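**Progress report to Pallavance - Parnen Community Kitchen, equipment and storage stream**

Reporting period to 22nd August

**1. Summary**

The grant has been applied to the refit of the servery and dry store at Parnen. Shelving is installed, the old crockery has been sorted, and the replacement tableware has been received from Bataineh. Labelling of the shelves is behind schedule and will carry over into the next period.

**2. Work completed**

- The dry store was emptied, cleaned and repainted. Shelving supplied by Patusska was fitted along two walls.
- All existing plates, bowls and cups were checked for chips and cracks. Of 756 items, 441 were kept for use and the remainder withdrawn.
- An order for 400 new pieces was delivered in August, in one consignment and without breakages.

**3. Expenditure**

Spending in the period was $2,256, against the tableware and shelving lines of the approved budget. The freight charge was lower than quoted - the difference has been left in the shelving line. No transfer between lines is requested.

**4. Handling and storage of tableware**

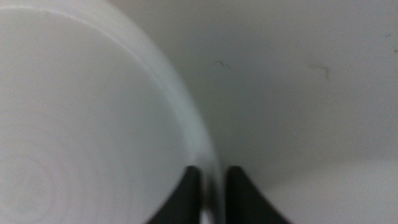
Tableware is now stored by type and size, with the heaviest stacks at waist height. Staff had reported that pieces in the old cupboards were hard to separate and were often lifted by pressing on the inside surface. The revised procedure asks that each piece be taken by its edge, and a broad curved rim on a plain white piece gives enough to hold without touching the area where food will sit. Stacks are limited to the height of the shelf divider. Pieces returned from the wash are to be dried fully before they are put away.

**5. Matters outstanding**

Shelf labels have been printed but the adhesive did not hold on the new paint. A clip-on holder is being priced. The lower cupboard beside the servery door still has its original hinges, and the colour match for its replacement panel is to be confirmed with Patusska.

**6. Next period**

Labelling will be finished, the withdrawn crockery will be removed from the site, and the storage procedure will be added to the kitchen manual.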